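Urko brings Medve to the packing benches at Zukolcombe

ZUKOLCOMBE – Urko is very happy to share that Medve, our new bench automation program built with our friends at Roter, is now at work alongside the 17 people of our tableware room, who have packed by hand for as long as most of us can remember.

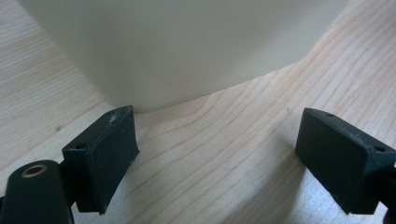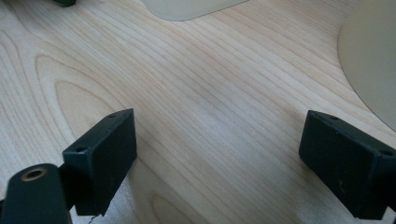
Black gripper fingers over the pale wooden tabletop.

Will anyone lose their job to Medve?
All 17 people are staying, and each will get paid training through January.

Medve will take on the repeat lifting, up to 200 pieces a shift, and leave the checking and finishing – the part our packers tell us they enjoy – in their good hands.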